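4.2. Cambios en el puesto de preparación

En el almacén de Zondari, la carga de conos de hilo se hacía a mano, con dos operarias por turno. Desde agosto, el brazo de Drorkell toma cada cono de la mesa y lo entrega a la línea.

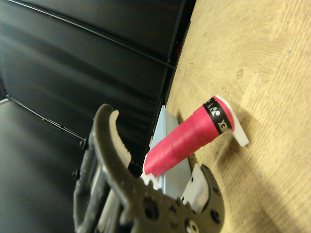

Figura 2. Agarre de una bobina rosa con la pinza de dedos curvos.

Las operarias pasaron a revisar etiquetas y a resolver paradas – cinco por turno, de media – y piden más formación en el ajuste de la pinza.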